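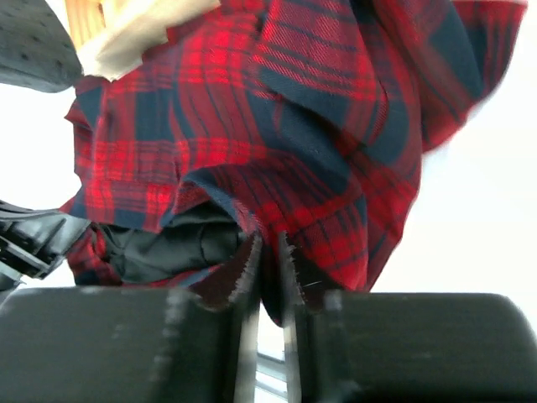
工单:叠衣套件夹持衬里布料异常
产品:Brarnora 双夹爪叠衣套件(试用期)
提交方:Wudport 洗衣房
受理方:Bonemura 技术支持
优先级:中(我方申请改为高,未获答复)
状态:处理中

一、问题描述

套件宣传页写的是“带衬里衣物一次夹取成功”。我们试用到现在,单层T恤和毛巾确实没什么可抱怨的,一换成带衬里的格子法兰绒就不行了。系统经常只夹住毛边,然后报“抓取完成”,直接进入展开动作。

腕部相机里看得很清楚:两指之间捏着的是布边,边上还支着白色的细线头,红蓝格子的面料堆在上方,深色的光滑衬里在它下面露出一块。这样的夹取点,软件给的判定是“合格”。我想知道合格的标准是什么。

二、复现步骤

1. 衣物随意放上台面,不预先抚平。
2. 选“厚衣物”程序,夹持力保持出厂档位。
3. 启动自动抓取,等待界面提示“抓取完成”。
4. 继续展开,记录面料与衬里是否一起移动。

同一批衣物共试156次,40次出现面料走了、衬里留在原处,或者衬里先滑脱的情况。另有16次整件掉落。单层衣物另行统计,不计入以上数字。

三、往来记录

支持方第一次回复
建议清洁指面,重新校准夹爪零位,并确认固件为最新版本。

我方答复
三项都做了,固件本来就是最新的。清洁前后结果没有看得出的差别。顺便问一句,指面内侧已经有发灰的磨痕,手册里“指面免维护”的说法是否还算数?如果磨痕属于正常现象,请写明磨到什么程度需要更换,以及更换件是否收费。

支持方第二次回复
认为布料反光和褶皱影响识别,建议降低环境亮度,衣物入料前由人工摊平。

我方答复
亮度可以试,画面右侧确实白成一片,没有任何细节。人工摊平不接受。我们考虑这套东西就是为了省掉摊平这一步,如果入料前还要有人站在旁边把衣服理好,那人顺手也就叠完了。报价单里没有提到这项前提。

支持方第三次回复
远程调低台面补光,把夹持力上调一档,要求重测。

我方重测结果
补光调低以后,亮部的斜纹能看清一些,误判有所减少,但没有消失。夹持力上调后整件掉落少了,衬里滑脱依旧。另外一件薄衬里的衣服出现了压痕,熨过还能看出来。我们已经把夹持力调回原档,请不要再远程改动这个参数,改之前先打电话。

四、我方的初步判断(供参考,不代表认可贵方免责)

夹持力恐怕不是主因。软件似乎只检查两指之间有没有布,不管夹住的是几层,也不管夹点离布边有多远。红蓝格子一皱,条纹方向全乱了,布边和褶子在图像上本来就难分。这一点我们能理解,可宣传页上没有写“格子布除外”。

销售在演示时用的是Fu样布包,里面全是素色布料。我们当时问过花纹布,得到的答复是“没有影响”。请支持方向销售核实这句话的依据,有测试记录就把记录发来,内部的也行。

五、要求支持方逐条答复

1. “抓取完成”的判定条件,包括是否区分层数。
2. 夹点离布边的最小距离能否由用户设置。目前菜单里找不到。
3. 判定失败时能否自动放下重抓。现在只能停机,由操作员按复位。
4. 指面磨损的更换标准和价格。
5. 试用期能否顺延。前6次上门和远程支持占用的都是我们的试用时间。

六、临时处理办法

带衬里的衣物暂时全部退回人工线。单层衣物继续走套件,夹持力用出厂档,补光保持调低后的亮度。操作员看到夹点只有一条毛边时按暂停,不要等系统自己报错,目前它不会报。

七、最新进展

支持方五月发来测试版软件,说明里写“优化多层织物抓取稳定性”,没有附任何数据。已安装到一台设备上,另一台保留旧版对照。两台用同一批格子衣物,次数与第一轮相同,补光和夹持力也保持一致,完成后把两边的记录一并上传。

在看到对照结果之前,我方不同意关闭本工单,也不签验收单。第五部分的第1条和第5条请先行书面答复,其余可以等测试结束。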